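February, workbook, listings matching

Picked up from where Maite left it. The Prarkcombe export came through overnight and loaded without errors this time. 1,837 rows in the file, 1,088 left after the duplicates were pulled. Most of the duplicates are the same property listed by two agents, or relisted after the first agency agreement ran out. Kept the later listing in each case and put the earlier list date in its own column so days on market still comes out right.

Unit numbers are still the main nuisance. "2/14", "Unit 2, 14" and "14 (2)" all turn up for the one address. The Tralico parser handles the first two and drops the third back to the street number, so a whole block of flats collapses into one record. Wrote a rule to catch brackets before the parser sees them. Reran the file and the blocks separated properly, except one on a corner that has an address on both streets. Left that one alone and flagged it.

Floor area next. Clastov records internal area only. Yadav adds the garage and sometimes the balcony, depending on which office typed it in. No way to tell from the listing text alone. Maite's suggestion was to compare against the floor plan where there is one, and leave the field blank where there isn't. Did the first 10 by hand to see how long it takes. Too long for the full set, but okay for anything that gets used as a comparable in an appraisal.

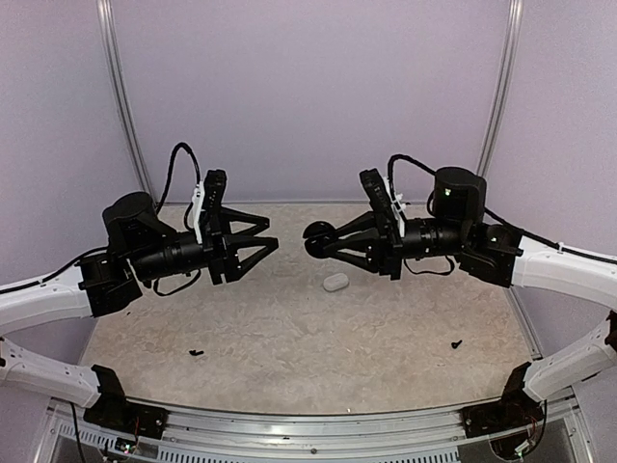 Bench, left and right arms, grippers facing.

Price guides. Where the agent gives a range I've stored both ends and not the midpoint. The old sheet used the midpoint and it made the ranges at the top end look far more certain than they are. "Offers over" goes in as a lower bound with nothing in the upper. "Contact agent" goes in as blank. Somebody had been typing zero for those, which dragged the suburb median down in the last summary we sent out. Fixed at the source, and the summary needs to be reissued.

Rentals are still mixed in with the sales in the Yadav feed. Filtered on weekly price under 2,000, which works for everything except car spaces being sold outright and a couple of holiday lets priced by the night. A proper listing type field would sort it out. Asked Yadav for one, no answer yet.

Ran the match again at 4.30 pm with all of the above in place. Fewer false pairs by eye, especially in the newer estate, where the street names are all birds and half of them differ by one letter. Haven't scored it — want Maite Aranda to mark up the check sheet without seeing my answers first.

To do:
Reissue suburb summary with the zeros taken out.
Corner block, ask the council which address they rate it under.
Chase Yadav about listing type.
Move the bracket rule into the shared script, it's only on my machine at the moment.
Check what happens to auction results that are passed in and then sold the same afternoon. I think they get two rows.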